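Chapter 7
Desk Telephones and the Small Shared Table
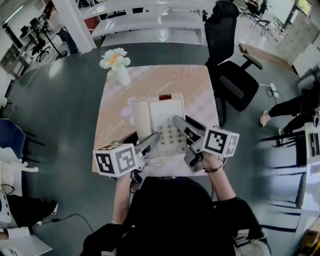
A desk telephone should be the last thing placed on a table and the first thing removed, according to one office manager at Lostbridge, who would give it a wall bracket wherever a wall is available. Most offices do not follow that advice. The corded telephone remains on the work surface, usually on the smallest one in the room, and it shares that surface with objects that have nothing to do with calls. This chapter treats the telephone as an item of table equipment. Wiring behind the wall plate is covered in Chapter 9.

7.1 Scope

The chapter applies to corded telephones with a separate handset and a keypad in the base. Cordless units, conference units, and headsets are excluded. The table is assumed to be freestanding and light enough for one person to shift by leaning on it.

On completing the chapter, the reader should be able to select a position for the telephone, allow for the reach of the person using it, route the cord, and keep the surface clear enough for the handset to be lifted and returned without striking anything.

7.2 Terms

Base: the body of the telephone, including the keypad and any display.
Cradle: the part of the base that receives the handset.
Handset: the part lifted to the ear.
Lift zone: the space above and beside the cradle through which the handset passes.
Rest zone: the area of table where a user sets down a hand, a pen, or a pad during a call.
Fixed object: any item that stays on the table between calls, such as a vase or a lamp.

7.3 The base and its layout

On the common desk pattern the handset lies along the left side of the base and the keypad occupies the right. The pattern suits a user who lifts with the left hand and dials or writes with the right. A left-handed writer will often lift with the right hand, reaching across the keypad, and keys are sometimes pressed by accident as a result. The base may be turned slightly toward the lifting hand. Turning it further makes the key legends hard to read.

A display at the top edge of the base has to be read over the keypad. Its viewing angle is narrow on older models. If the user sits high over a low table, the display may be legible only when the base is moved toward the far side, and the gain must be weighed against the longer reach.

Cream and white housings show hand marks early, mostly on the handset grip. Cleaning is covered in Section 7.8.

7.4 Clearances

The Crenshaw layout sheet, used in the exercises at the end of the chapter, gives 200 mm as the clear width of the lift zone, measured from the outer side of the handset. It gives a further 200 mm between the front of the base and the table edge, forming the rest zone. Both values are minimums. A small square table will often meet one and fail the other, in which case the lift zone takes priority.

Fixed objects belong in a far corner. A vase of flowers is acceptable there if its widest point, which is normally the bouquet and not the foot, stays outside the lift zone. Artificial flowers need no water and are preferred near any electrical item. A vase holding water should stand on a separate surface.

7.5 Surface

Patterned and printed tabletops are common in reception areas and do not affect the telephone. Gloss does. Rubber feet slide on a polished finish when the cord is pulled, and a base that has moved 2 cm is usually noticed only when the handset misses the cradle. Feet should be wiped before any other remedy is tried. A thin mat is the next step.

Large lettering or flower shapes in the tabletop can serve as a position mark. The Kelgate front office returns its telephone to the same printed letter after each cleaning, with no tape on the surface.

7.6 Cords and nearby equipment

The line cord leaves the rear of the base and should drop over the edge farthest from the chair. It must not cross the path of chair casters. Where a power strip lies on the floor beside the table, the line cord and the power cables are run separately and brought together only at the wall. Slack is coiled once and tied under the tabletop.

The coiled handset cord has a service life that depends mainly on twisting. Rulesetti, whose cords are used in the worked problems, rates its standard coil at 3,000 lifts before replacement. A cord that has twisted back on itself is unplugged at the handset end, allowed to hang until it stops turning, and reconnected.

7.7 Placement procedure

Clear the table completely. Set the chair at its normal working height and sit in it. Extend both forearms over the table with the elbows close to the body, and place the base where the hands fall. Lift and return the handset several times, then bring back the fixed objects one at a time, repeating the lift after each.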